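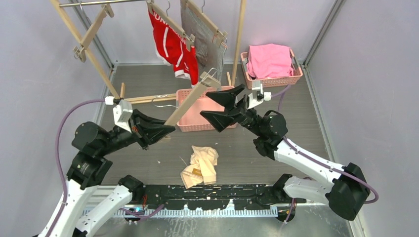
*Peça vermelha com riscas brancas e peça cinzenta em rede, penduradas num estendal de madeira.*

# Cartão Pemer: perguntas frequentes

Atualizado em 26 nov. 2023

**Como ganho pontos?**
Apresente o cartão na caixa antes do pagamento. Cada euro vale 3 pontos nas lojas Pemer e Clarnholm. Na loja online, os pontos entram na conta depois de terminar o prazo de devolução.

**Quantos pontos preciso para pedir um vale?**
O mínimo são 4000 pontos, que dão direito a um vale de 9 €. O pedido faz-se na área de cliente ou no balcão de apoio. 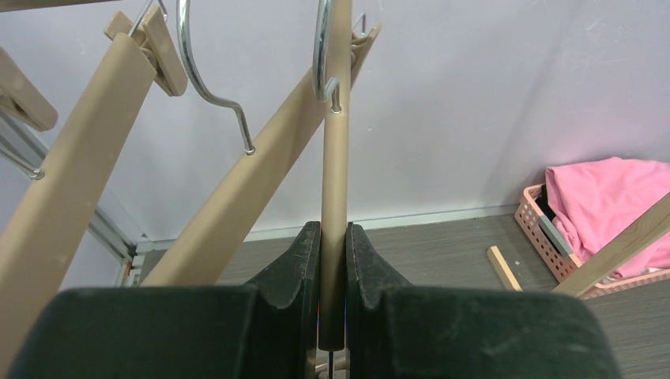
**Posso juntar vários vales na mesma compra?**
Pode usar até dois vales por compra, desde que estejam em nome do mesmo titular. O valor que sobrar não é devolvido em dinheiro.

**Os vales servem para todos os artigos?**
Não. Ficam de fora os cartões-presente, os livros escolares e os artigos da marca Csonka já em promoção. A roupa, o calçado e os têxteis de casa estão incluídos.

**O meu vale caducou. Posso recuperá-lo?**
Os vales caducados não são reemitidos. Os que foram pedidos em julho mantêm a data impressa no próprio vale.

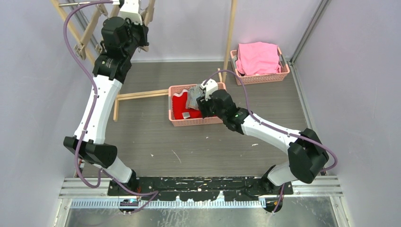
*Braços brancos com articulações pretas, junto às barras de um estendal de madeira clara.*

**Perdi o cartão. O que faço?**
Bloqueie-o na área de cliente e peça outro. O saldo passa para o cartão novo. O código 254 na mensagem de erro significa que o cartão antigo já está bloqueado.

**Os pontos da loja de Peston contam?**
Contam, mas só nas compras feitas com o cartão novo.

**Com quem falo se faltarem pontos?**
Escreva para o apoio ao cliente, ao cuidado de Joaquim Baptista, e junte uma cópia do talão.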